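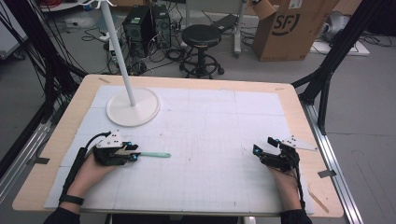

Teaching a robot arm to hang a toothbrush on a hook sounds like a small job. Anyone who's watched one try it knows better! A team at the Trinstead lab has posted a new result on exactly that kind of fiddly task, and it's a really encouraging one.

The method is called Flircombe, and it learns from people. Demonstrators strap a gripper to each hand and do the job themselves at a table, so no arm is needed while the data is being collected. Lead author Nadine Fakhoury and her colleagues recorded 628 demonstrations this way, then threw out 228 where the tracking had drifted.

The clever bit comes next. Most of this work treats every moment of a demonstration as equally useful, but Flircombe gives extra weight to the short stretch just before the fingers close or open (Fakhoury's group calls it "the hover"). Trained on only 200 of the cleaned recordings, the new policy matched the group's older one, Nedetti, trained on the full set. That's half the data for the same result, on a task where a few millimetres matter.

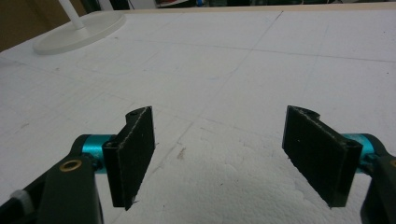

**Does the person wearing the grippers need to be an expert?**

Most of the demonstrators were first-timers who had a short practice before recording, and the paper found their data trained the policy just as well as the authors' own.

Co-author Soledad Painemal looked after the two-handed trials, where one gripper steadies a stand and the other does the placing. Those are harder, and she's happy to say so. "The hands have to agree on when to move," she said. "We're getting there, and some of the runs are lovely to watch."

The policy still struggles when the stand is moved well away from its usual spot, and the paper has a whole section of failed attempts, which makes great reading.

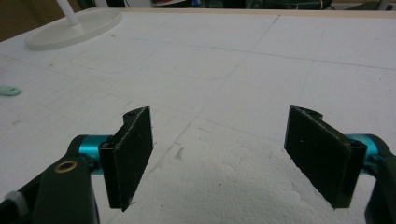
## What's next

Hortensia Zapata is leading a follow-up with softer objects, starting with face cloths. The training code is out now, and the recordings will follow once the labelling has been checked.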